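### 3.2 Cloths and surfaces

Households in the Kallonden survey were asked which cloth they reached for first when something was spilled on a worktop or table. Of the 221 who replied, most named a cloth kept within arm's reach of the sink, whatever it was made of. Paper was kept for grease. Mwakalinga and Kinyua had expected flat woven cloths to dominate, but thick-pile textiles came up often enough to be given their own category (Table 2, row 7).

Pile matters for two reasons. Long fibres take up liquid at the tips before the backing is touched, and they hide marks well, so a cloth may stay in use longer than a plain one would. Striped cloths were harder still to judge by eye. Masanja's coding sheet therefore records discolouration separately from colour, and small tan or yellowish patches are entered even where their origin is unknown.

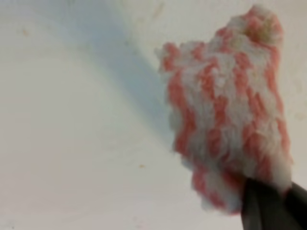
**Figure 4.** Long-pile textile with coral-red and white bands. A small yellowish-tan patch is present near the top.

Spills were coded by outline, opacity and scatter. Outline was either smooth or ragged. Scatter refers to droplets lying apart from the main body of liquid, which respondents in the July interviews often said they missed when wiping. On pale surfaces the main spill was easy to find and the outlying drops were not, particularly where they were much lighter in tone than the rest. A yellow-orange spill with a ragged edge and faint specks away from it would be coded R/O/2: ragged, opaque, scattered. Dark specks of other matter were noted but left out of the scatter score.

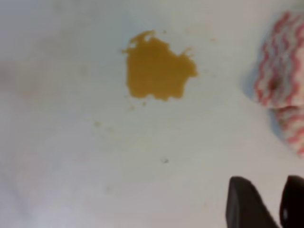 ### 3.3 Order of wiping

Respondents described two habits. In the first, the cloth is laid over the middle of the spill and left for a moment before being drawn away. In the second, wiping begins at the outer drops and works inwards. Nyaga found the second habit mainly in homes with 12 or more years of shared cooking.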